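June, a little after 6 in the evening

Slept badly, so I gave up on the reading and did laundry instead. Two loads, darks and then the leftovers. The machine still stops at 18 minutes and has to be started again. I should call Asger Dalsgaard about it, he fixed the last one and only charged me 80 for the part.

Brought everything up at noon and put the shirts away first. Socks went in the drawer without pairing. Then the shorts, which I had left in a heap on the gray fabric.

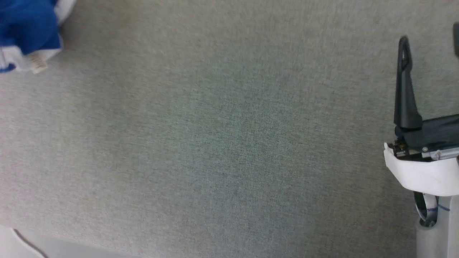 Blue and white, label showing, not folded yet.

I have been trying to fold athletic shorts the way Lovely Ocampo showed me when she stayed here. Lengthwise first, legs together, then smooth it toward the hem before doing anything else. The fabric slides around a lot and the waistband never wants to lie straight. I usually end up starting over from the band.

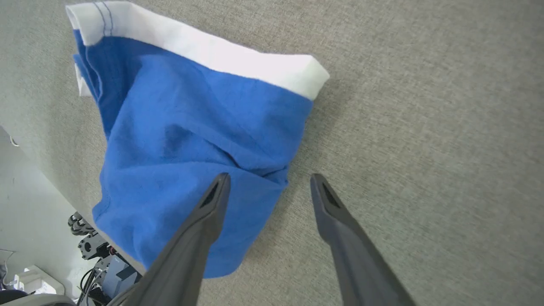

Lovely says to leave clothes alone for a minute after shaking them out, and I never do. I wrote her a message about it and then didn't send it. She starts at the Mostyn office this month and is probably busy enough.

Took my Rosuvach with lunch - late again. Need to put the box by the kettle. Lunch was rice and the rest of the beans.

The drawer is the real problem. It holds a lot if things are long and flat, and almost nothing if they are rolled. So long and flat it is for shorts, and the Lakers pair can go on top where I can find it.

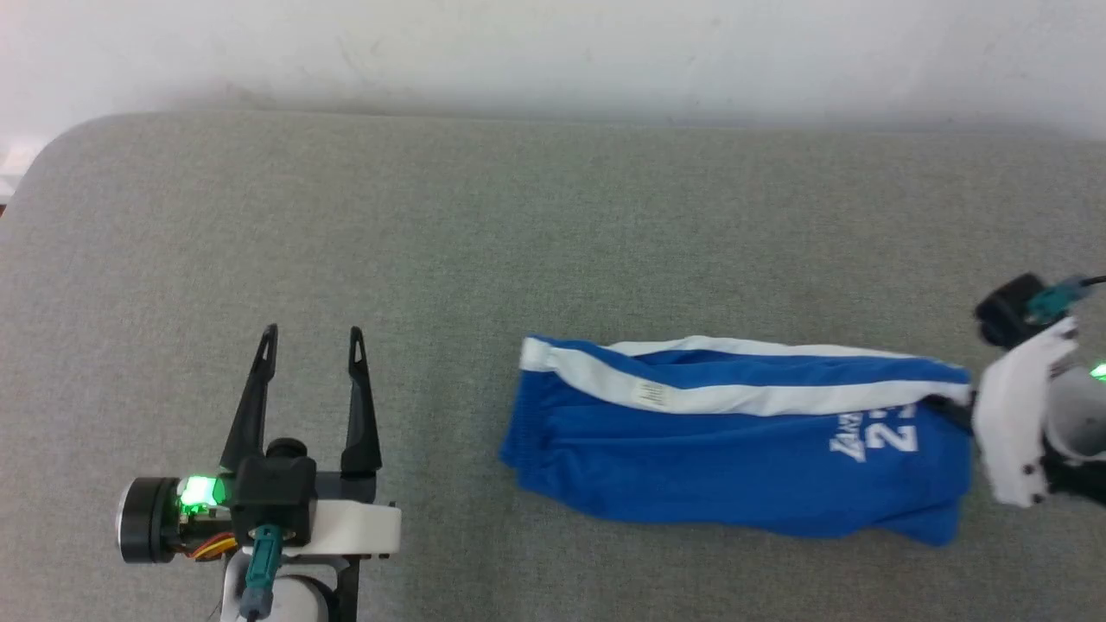
After that I did the towels and stripped the bed. Paid the water bill. Walked to the corner and back, 3000 steps on the phone, less than yesterday. Still have the pillowcases to do, and I want to look for the other gray sock before bed.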